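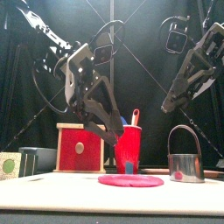
Two grippers, one bench, and a lot of small screws

September 1, 2018

I wanted to write this post since February, when I changed the fingers on my two arms for the first time and promised to some readers a comparison. The summer was long and I was lazy, so it comes now. Please excuse the length.

For those who are new on this blog: I have a bench with two small arms which hang down over a table, and I try to make them do simple household work. Put a thing in a cup, take it out, open a little box, lift a pail by the handle. I do not write papers about it. In the daytime I repair pumps in Matallow.

The first set of fingers is the one from Granström. They are rigid, with flat rubber pads, and they close in parallel. I used them for over 200 hours and I have nothing bad to say about the mechanics. When you give them a block, they hold the block. The problem is everything that is not a block. A cup with a tapered wall is touched only by the upper or lower edge of the pad, and then it turns slowly in the grip while the arm moves. I tried softer pads, I tried sandpaper glued on the pads (do not do this, it leaves dust everywhere), and in the end I tried to approach the cup with a tilted wrist. This last one worked better, but then the other arm had no more place to pass.

The second set is from Keseck, and it is the one I have on both arms now. The fingers are angular, with triangular linkages, and they finish in a narrow tip. On the website they look too delicate and I almost did not buy them. What decided me was a long message from Gwenaël Bailly, who runs the same arms in Drikbridge and who had already broken one pair, so he could tell me exactly where they break. It is at the small pin near the base, if you close on something hard at full current. I have limited the current since the first day and I have broken nothing until now.

What is better with them: the thin tip goes where the rubber pad could not. For the arched handle of the pail, it is a big difference. Before, I had to come from above with the gripper wide open and hope. Now I can pass one tip under the handle and close. Also a handle standing up out of a cup, with an oval hole in it, is a nice target for this kind of finger. The old pads always pushed against the neighbor object in the cup first.

What is worse: flat things. I have a pink disc that lies on the table and I cannot take it properly. The tip slides on the edge, the disc runs away toward the front of the table, and I say a word I will not write here. With the parallel pads I could at least pinch it from the side. I think the solution is a small nail on the tip, like on a finger, and I have drawn one but not printed it yet.

Knobs are somewhere in the middle. The oval knob on my red box is fine if the gripper comes straight, and bad if it comes with an angle.

A few words about the cameras, because several people asked. There is one on each wrist, beside the mounting bracket, so it moves with the gripper. I recommend to leave a really generous loop in the cable. My first cable was short and tidy and it was pulled out of its connector in two days. The loops look ugly and sometimes they appear in the picture of the other camera, but I prefer ugly.

Light is the second point. My table top is cream white and under strong light it shines back a lot. For the fingers this changes nothing, but for the wrist view of the metal pail it is quite terrible, as the pail reflects everything, including the arm which is coming to take it. I have put a dark fabric behind the bench and this helps for the background only. I am thinking about a matte cloth on the table, but a cloth makes folds, and the grippers love to catch folds.

For the count: I keep a notebook of all my attempts, good and bad, and on Friday evening it stood at 1,808 with both sets together. Of these, 1,042 are with the Keseck fingers. I will not give success rates, as I changed the objects too often between the two sets and the comparison would not be fair – maybe for the next post, if I can be disciplined.

If you ask me which one to buy, and you do only blocks and boxes, stay with the rigid ones and spend the money on a better table. If you have handles, cups and awkward things, take the other ones and turn down the current before you do anything else. I keep the old set in a drawer and I will surely put it back on one arm to see how the mix behaves, left rigid and right thin. Gwenaël says it is a bad idea for the calibration. He is probably right, but I have a free week in front of me and I want to try.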